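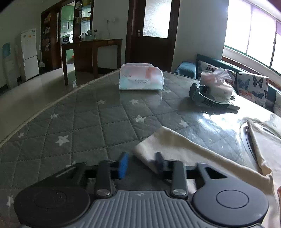
How many times do you have to show a robot a task by hand before it picks it up?
It depends on how much things move between tries. For one simple pick and place with everything in the same spot, 70 good demonstrations can be plenty. For a task that has to work in any home, people in our group plan on 2,000.

flalska_fan
Thank you for that, it's a kinder number than I feared! I've been doing mine with the hand-held gripper and my wrist gives out long before my patience does, so I take a break every 7 tries and stretch a bit. Does anyone else find the later ones come out sloppier?

Guzmán
Oh yes, mine get sloppy too, and I throw the sloppy ones out. I have to disagree on 70 though. We tried that at Cakbridge last February with one cup on one table, and the arm was lovely until somebody moved the cup over to the other side. Please spread your starting spots out from day one, you'll thank yourself later.

flalska_fan
Noted, and I'll move things more. I'm not sure about throwing the wobbly ones away, dear Guzmán, I like keeping a few where I miss and then recover.

Event
I'm with Guzmán on the spots and with flalska_fan on the recoveries, if that's allowed :) I drive my arm by remote control, and the lag makes me so slow and careful that 2 of us taking turns hardly fill an afternoon. By hand is much quicker, but do check that your arm can reach everywhere you can.

Guzmán
Fine, keep the recoveries, but label them!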